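4.2 Why people stay longer than they meant to

I went into this part of the study expecting coffee to be the main thing. I drink a lot of it, so maybe that's my bias! But when I read back through the visit diaries from our two cafés, Serkus and Edlow, the drinks hardly came up after the first line or two. People wrote about chairs. They wrote about whether the person at the counter looked up when they walked in, and whether they could hear their own friend talking over the grinder.

We collected 2177 diary entries between the spring and November, most of them short (one just says "soup good, stayed"). I read every one myself and marked anything that touched on staying, leaving or coming back. Edlow, the smaller café, sits between a dry cleaner and a tax office, and I'd guessed it would be the in-and-out place of the pair. I was wrong about that. Its regulars settle in, and more than 300 entries from Edlow mention a second order that the writer hadn't planned on.

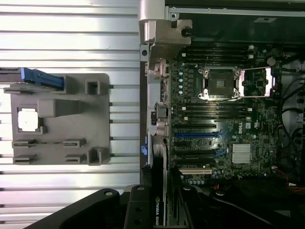
Figure 3. Gray fixture tray on a ribbed aluminum surface, with the open workstation to the right.

Second orders at Edlow tended to be small and savory: a cheese roll, half a sandwich, the little egg thing they sell until it runs out. At Serkus they were nearly always sweet. I think the layout of the counter has a lot to do with this, and I'd push that point harder than my earlier paper did. Edlow puts its food in plain sight, each item in its own spot, a bit like the tray in Figure 3 with its blocks and slots and the chip lying in its pocket. You can take in the whole offer while you're still fishing for your wallet. Serkus keeps the savory food on a chalkboard behind the register, and only the cakes are out where you can see them.

I also talked with 71 of the diary keepers in person, usually at their own table and usually over something I shouldn't have been eating before noon. Quite a few brought up Swai, the bakery that supplies both cafés, without my asking. They knew which mornings the rye came in and planned around it. One woman told me she'd tried Rostia, the chain across the road, when Edlow was shut for painting, and came away feeling "like I'd been to the bank." I've kept her wording because several others said much the same thing at greater length, and I come back to it in Section 5 when I get to noise and seating.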